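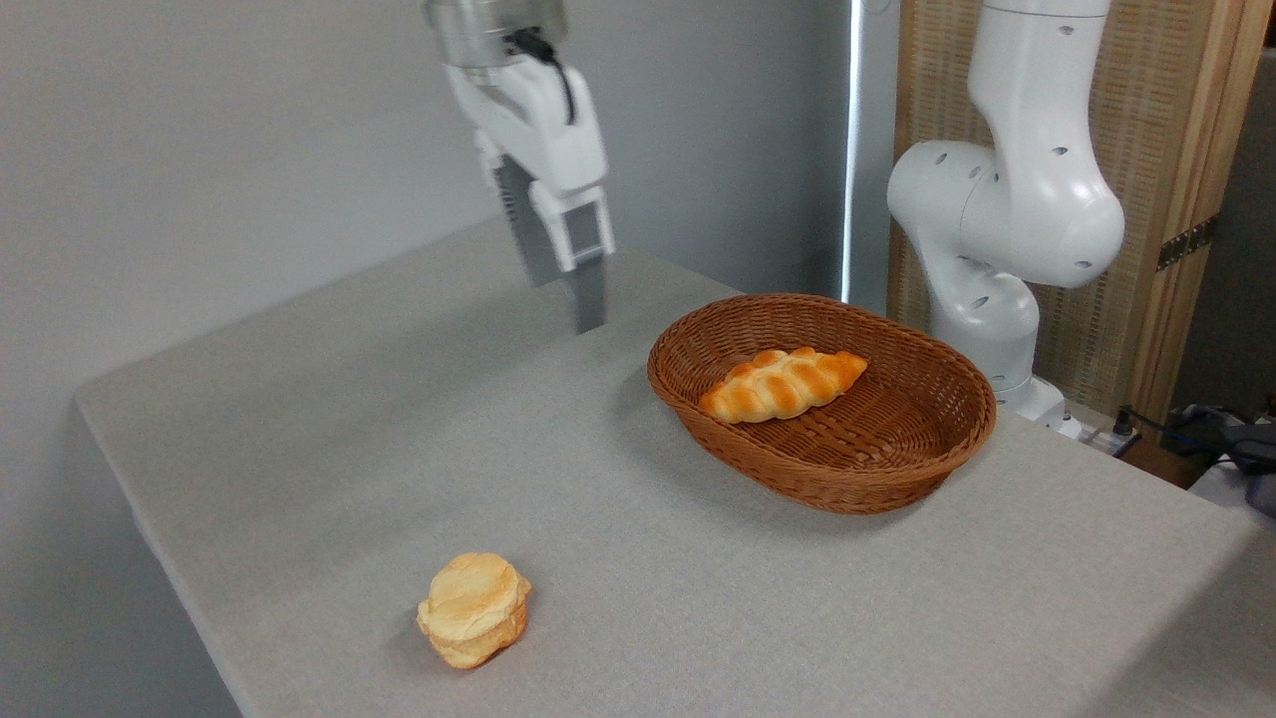
gray cloth on the table, woven basket on the right

gravelbiscuit
Month two with the gray tablecloth. My wife calls it calming. I call it eating dinner on a rain cloud. Does fabric on a table you use every day ever work?

AngusAshby
No. Wipeable or nothing. We had linen for 13 days and one of them was spaghetti.

tidewrack7
Disagree. Wash it cold, hang it damp, skip the iron. Mine has survived 7 years and two teenagers.

AngusAshby
Survived, or been forgiven?

tidewrack7
Bit of both.

C_Ekanayake
Felt pad underneath, folks. Stops the sliding and the plate noise. Szűcs sells one cut to size, took until November to reach me but it fits.

gravelbiscuit
Pad ordered. She also wants the basket to stay on the table. For what, I asked. "For things."

tidewrack7
Give it a week. It'll be mail and dead batteries.

AngusAshby
Ours is all takeout menus. Still no tablecloth.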